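Tatgate students practice table clearing with hand-held grippers

July 16, 2019

Students in the Tatgate summer robotics course have spent much of the past two weeks at a white round table, picking up small household items and putting them down again. The work is part of a project called Onu, in which teams record people handling everyday objects and use the recordings to teach a robot arm the same moves.

The course is held in shared office space in Jambridge and is open to students who have finished at least one year of high school. It began in March as an evening club and moved to daytime hours when school let out. There are 20 students enrolled this session, up from the group that met in the spring.

Each student works with a hand-held gripper that opens and closes like the one on the arm. The student guides it by hand, closes it on an object, lifts the object and sets it down at another spot on the table. A camera on the tool records the motion. The recordings are sorted later, and the ones with a clean pick and a clean release are kept for training.

As of this week the group has kept 665 recordings. Instructors had hoped for more by this point, but a good number from the first days were thrown out. In many of those the object was already moving when the recording began, or the student let go before the object was resting on the table. 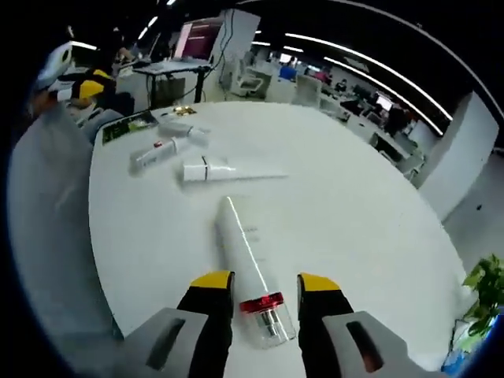 **Schools & Clubs**

White tubes laid flat on the table are one of the standing exercises. The student has to bring the open fingers down on either side of a tube, square to its length, before closing. Coming in at an angle makes the tube turn as it is gripped, and the arm copies that mistake as readily as anything else it is shown.

Students said the tubes were harder than they looked. A tube that points straight away from the hand can be approached without turning the wrist much. One that lies crosswise calls for a quarter turn, and the elbow has to come up with it. Several students asked for the table to be set lower, and a lower one has been requested for the fall.

The course allows 30 minutes for each turn at the table, with a break after that. The tools are not heavy, but holding one steady with the arm out is tiring, and the quality of the recordings drops when people get tired. Students who are waiting label finished recordings or write up notes on the ones that failed.

The notes have become a larger part of the course than first planned. Each failed attempt gets a line that says what the object was, how it was lying and what went wrong. Instructors read through the lines at the end of the day and pick the next day's objects from them. If slick packages caused trouble, more packages go out the next morning.

Objects are changed often for the same reason. A table might hold tubes, bottles and foil packets in one round and something else in the next. Some are left standing and some are laid on their sides. Students are asked not to tidy the table between turns – a neat row is easy to learn and does little to prepare the arm for a kitchen counter or a desk.

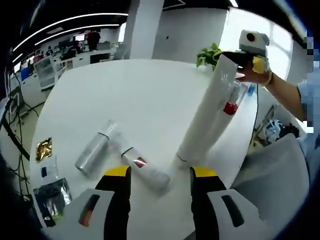
The rule took some getting used to. In the first week students tended to line things up without thinking about it, and whole rounds were recorded with the bottles all facing the same way. The group now shuffles the objects at the start of each turn, with the student who is next in line doing the shuffling.

Two people can also work the table together. In those rounds each holds a gripper and they agree beforehand who will take which object. The paired rounds are meant to show the arm how to work in a space where something else is moving. They are slower, and fewer of them have been kept so far. The most common fault is both students reaching for the middle of the table at once.

Cups and jars were added this week. A clear plastic cup is a problem of its own. It gives way if the fingers close too far, and it can be hard to pick out against a white surface in the recordings. Students have been told to close slowly, stop as soon as the cup is held, and lift it only a short way before moving it.

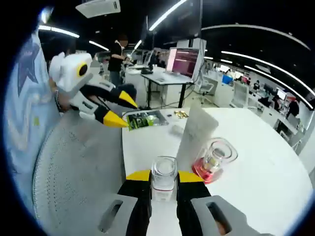

*A clear plastic cup is held just above the table, with a second gripper at work on the left. Tatgate summer robotics course, Jambridge.*

The next step is to try the recordings on the arm itself, which is kept at the Drusby workshop. The students will travel there in 3 groups during the last week of the course. Each group will choose one object from its own recordings and one that the arm has not been trained on, and will write a short report on how the arm did with both.

Instructors said they do not expect the arm to manage everything. Tubes lying flat are thought to be the best bet, given how many of those recordings have been kept. Cups are the least certain. Results will be posted on the course page along with the failure notes, which other school clubs have asked to see.

There is no charge for the course beyond a materials fee, and the fee can be waived on request. Students who finish the session may come back in the fall to help with the evening club, which will carry on with Onu and add drawers and lids to the list of tasks.

Sign-up for the fall club opens after the Drusby visits. Forms will be available at the front desk in Jambridge and through school offices in Tatgate. New students do not need programming experience, but they should plan to attend both of the opening sessions, where the grippers are handed out and fitted.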